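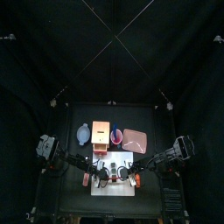
Part-Time Prop and Table Assistant (Tabletop Goods)

Filstead, Lillalham
Posted August 16, 2022

Dewan looks after small household things: bowls, cups, trays, and little cabinets with drawers that people open to see whether anything is inside. We need someone to set them out on a table, put them away again, and stay cheerful about it.

The job is 16 hours a week, spread over 3 afternoons and one morning. You would report to Mitali Mollah, who has run the table room since it was a coat closet with ambitions.

What you would be doing

Laying out pieces from a written list. A typical list might ask for a light blue bowl, a wooden cabinet with its drawer slightly open, a pink cup with a blue utensil in it, and a pink tray, in a row along the back, with a white board in front and small blocks on the board. "Slightly open" will be discussed at more length than you expect.

Wiping down the dark tabletop, on which every crumb in the county is visible.

Returning things to the shelves. We have 130 bins, all labeled, most of them correctly. Kumudini Amarasinghe wrote the labels and will take corrections in writing.

Keeping the black fabric around the table free of lint. We supply the lint roller. Please do not bring a cat.

Unpacking deliveries and telling Karthik Navaratnam when something arrives chipped, before he finds it himself.

What we are looking for

Steady hands and a decent memory for where a cup was ten minutes ago. You should be able to lift a full bin to shoulder height, or be good at asking for the step stool. Experience in a shop, a kitchen, a preschool or a theater prop room is welcome. So is having once been the person in your house who straightened the silverware drawer.

You do not need a degree. We had an applicant with two last year and he stacked the bowls wet.

Strong opinions about pink are allowed during breaks.

What you get

Paid training for your first two weeks, paid holidays, a locker, and the good chair every other shift. We close for the second half of December.

How to apply

Send a short letter and the name of one person who has seen you tidy something to Kevser Değirmenci, Dewan, 801 Prokmont Road, Filstead, Lillalham. Tell us which afternoons you cannot work. If we like your letter, we will invite you in for an hour at the table, paid, with a list and a box of mixed items. Vasanthi Kumarasinghe will make tea and pretend she isn't watching.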